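Chapter 6
Setting Up a Garment-Handling Cell

Reading time: 15 min

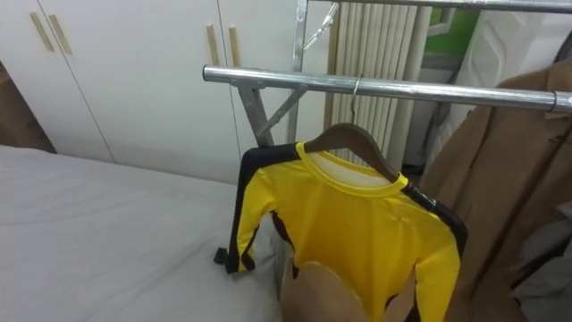 A robot that handles clothes spends most of its working life reaching for things that have no fixed shape, and the person who sets it up has to get the fixed things right first. In a garment cell there are more fixed things than you might expect. The robot base is one. The rack is another, and so is every hanger, bar and hook the gripper has to come near. Take the yellow shirt with the black stripes: the sleeves can fall a dozen different ways, but the wooden hanger inside it keeps the shoulders spread, and the thin wire hook sits over a chrome bar whose height you can measure with a tape. Those are gifts! A good setup starts with them and works outward to the cloth.

This chapter is about one cell, from the day the base is bolted down to the day you replace its first worn finger pad. We will call it the Luvodance cell, after the name the shop gave it. It has a single arm on a low pedestal, a two-finger gripper, a camera mounted at the head of the unit, and a freestanding metal drying rack within reach. Its job is to take hung garments off the rack, lay them on a flat surface, and hang them back up again. The whole thing would fit in a spare bedroom, and I think that is a large part of its charm. You can learn more from a small cell you can walk around than from a big one behind a fence.

6.1 What you will be able to do

By the end of the chapter you should be able to level and anchor a pedestal, teach the arm where a rack bar is, choose and fit finger pads for both fabric and wire, and write a care schedule that someone else can follow. You will also have diagnosed three faults that come up again and again in cells of this type. The exercises at the end ask you to do each of these on your own equipment, so keep a notebook going from the start. Pencil is fine. Greasy thumbprints are fine too.

6.2 Before power goes on

Walk the reach of the arm with a stick cut to its full length. It sounds silly and it works wonderfully. Hold one end at the shoulder joint and swing the other through every place the gripper could go, at every height. Anything you touch is something the arm can touch. Mark those places on a floor plan and decide, one at a time, whether to move the object or put a limit in the controller.

In the Luvodance cell the stick found two problems. A wall radiator stood close enough for the elbow to brush it on the way back from the rack, and the coats at the far end of the bar hung lower than the shirts, well into the path of the wrist. The rack was pulled forward to clear the radiator. The coats stayed where they were, and the path was raised at that end.

Now level the pedestal. Use a machinist's level across the mounting plate, turn it a quarter turn, and check again. Snug the anchor bolts in a cross pattern, then go around once more and bring them up to the torque given in the manual for your arm. Check the level a last time after the final tightening. Bolts can pull a plate out of true, and it is much nicer to find out now.

Keep the emergency stop where a person standing at the rack can hit it without leaning. Test it with the arm moving slowly and nothing in the gripper. Then test it again from the other side of the cell.

6.3 Teaching the bar

The rack bar is the most important line in the cell. If the controller knows exactly where it is, a hook can be lifted from it and set back on it all day long. If the controller is wrong by the thickness of a wire, you will hear it – a little scrape, then a clank as the hanger lands on the floor.

Teach the bar with a pointer, a plain tapered pin held in the gripper in place of a garment. Jog the arm until the tip of the pin just touches the top of the bar near one end. Save the point. Do the same near the other end, and then once in the middle. The first two points give you a line and the third tells you whether to believe it. On a cheap rack the middle often sags when it is loaded, so teach with the clothes on! An empty bar and a full bar are two different bars.

While you are there, look at how the rack holds together. Many use angled braces between the bar and the upright, fastened with bolts. Each bolt is a place where play can creep in. Push the bar sideways with one finger. If it rocks, tighten the joint and teach the points over. There is no setting in software that makes up for a loose bolt, though plenty of people have spent an afternoon looking for one.

Feet matter as well. A freestanding rack walks across the floor a tiny bit each time something is pulled from it. Put stops against the feet or clamp them down, and draw a line around each one with a marker. When the rack has moved, the line will show you at a glance.

6.4 Fingers for cloth and fingers for wire

Cloth wants a broad, soft grip. Wire wants a narrow, firm one. The same gripper has to do both jobs here, and this is where setup becomes really enjoyable, as there is more than one good answer.

The Luvodance cell uses a two-zone pad from Gorkora. The lower part is a flat face of soft rubber for collars, hems and cuffs. Near the tip is a shallow groove that closes around the neck of a hanger hook. To fit the pads, wipe the metal fingers with alcohol and let them dry. Start both screws by hand before tightening either one, and close the gripper slowly on a strip of paper. The paper should be held evenly along the full face. If it tears out easily at one end, the pad is tilted, and you should loosen and refit it.

Set the closing force with a real garment, beginning low. Raise it a step at a time until the cloth no longer slides when you tug it by hand, then add one step and stop. Knits will stretch if you are greedy, and a shiny stripe or printed panel can be marked by a pad that presses too hard. Save separate force values for cloth and wire, and give them names a stranger would understand.

6.5 The camera

Clean the lens with a proper cloth (your shirt does not count). Check that the mount is tight, run the calibration board through its positions, and keep a printed copy of the result in the cell binder. A fresh calibration is needed whenever the camera has been bumped, removed or updated.

Lighting deserves a little thought. Chrome throws bright streaks, and a window behind the rack will change those streaks from morning to evening. Run the same pick early, at noon and late in the day before you call the camera finished. If one of the three gives trouble, try a blind before you try new code.

6.6 A care schedule people will keep

A schedule that asks for too much gets skipped. The one used on the Luvodance cell fits on a card taped to the pedestal.

Every start: wipe the finger pads, check the marker lines at the rack feet, press and reset the emergency stop.

Every 10 hours of running: clean lint from the gripper slides with a dry brush, wipe the lens, push-test the rack joints.

Every 83 hours: touch the three taught points with the pointer pin and write down any difference, check the pad screws, look along the cable run for shiny spots where it rubs.

The odd-looking last figure came from the shop's own log. It was the shortest run between one drifting bar point and the next, and they simply kept it. Your cell will have its own number, and finding it is one of the pleasures of looking after a machine for a long time.

Lint gets a special mention. It packs into the slides like felt and makes the fingers close unevenly, and it does so long before any alarm shows. Never blow it out with compressed air, which drives it deeper into the bearings. Use a brush and, for corners, a wooden toothpick.

6.7 Three faults to know

The hook lands beside the bar. Check the marker lines first, then the rack joints, then the taught points. Look at the hanger too. A bent hook will miss a perfectly taught bar.

The garment slips in the grip. Look for glazed rubber. A worn pad feels slick and has a faint shine. Light sanding will bring it back once or twice, and after that it should be replaced. In February the Luvodance cell ran on a sanded pair until new ones arrived, at reduced speed, and did fine.

The arm stops partway through a lift with an overload. Usually two garments have tangled and the arm is trying to raise both. Spread the hangers farther apart and have the gripper lift straight up before it pulls forward. If the fault comes back with a single light shirt, stop and check the wrist for binding with the power locked off.

6.8 Where we go next

Section 6.9 is the first hands-on exercise. You will need a rack, two hangers, a pointer pin and 30 minutes without interruptions. Readers using the Umard controller should turn first to the Procházka worksheets at the back of the book, where the jog and save commands are listed in the order you will use them. Everyone else can go straight to the rack and start with the finger push.

Shares 15 | Comments 10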